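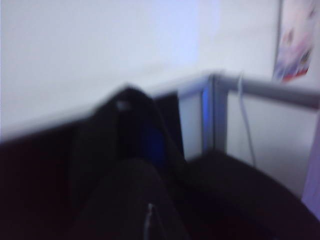

Re: wrist frames during fast swings - keep or drop?

From: Leonora Macapagal
To: Rullura discussion list
Date: April 19, 2022

Ramil Dimaculangan wrote:
> Quick question for the people doing blur filtering. We've been throwing
> out any wrist frame under a sharpness cutoff before training, and on the
> Gaso set that costs us a lot of the reaching moves. Did you see the same
> thing? And does the policy really get worse if you leave them in? I'm
> about to rerun everything and would love to not do it twice.

Hi Ramil, hi all,

Yes, we saw the same thing, and I wish I'd written in sooner, before you started cleaning up! The frame at the top is the kind our old filter threw out without a second thought. Everything is smeared on the diagonal, lower left to upper right, and the poster up in the corner is just patches of color. By any sharpness score it's junk.

But look at what's still in there. You can tell where the black fingers are against the wall. The gray rail and the post it joins are easy to find, and so is that strip of blue light along the post, which survives the blur better than anything else in the picture. The thin white cable hanging down over the pale panel is still there too (I would have bet money on that being the first thing to go). What you do lose is the bottom, where the gripper and the dark surface run together. I can't find the line between them and I don't expect a network to do much better.

So we tried it three ways on the Zosley arm. We had 349 demos. One policy got only the frames that passed the cutoff, one got everything, and one got everything but with the blurry frames counted for less in the loss. Same seeds, same number of training steps, and then 135 test runs for each policy, with the start positions shuffled.

The filtered one came in last, with 62 successes. The other two both did clearly better and were close enough to each other that I don't want to pick a winner from one round of tests. I'll put the full table on the Catacutan page once I've checked the labels again - I found 2 runs scored wrong last night and I'd like to be sure there aren't more.

My guess at why: the blur isn't spread evenly over a demo. It piles up in the fast part of the reach, so when you filter on sharpness you're mostly cutting out one kind of motion. The filtered policy had a habit of starting its reach fine and then slowing to a crawl halfway, like it had no idea what came next. Well, we'd deleted what came next. I haven't tested that properly though, so please treat it as a hunch. The test would be to drop the same number of frames at random and see if the gap goes away, and I just haven't had the machine time.

Two things that may save you a rerun. First, if you drop frames, check that your action labels still line up after the gaps. Ours didn't in the December version, and that alone made filtering look much worse than it was (the numbers I gave above are from after the fix). Second, try your cutoff on plain wall before you trust it. Ours gave low scores to perfectly steady views just for having a lot of blank wall in them, so some good frames were going out with the bad.

If you do keep the blurry ones, I'd start with the simple version, no reweighting, and only add the weights if you see the gripper wandering near contact. And could you tell me what exposure time you're using on Gaso? If yours is shorter than ours, your blurry frames may not be anything like mine, and then I'd be careful about copying our settings.

Happy to send the split files to anyone who wants them, just email me off list.

Leonora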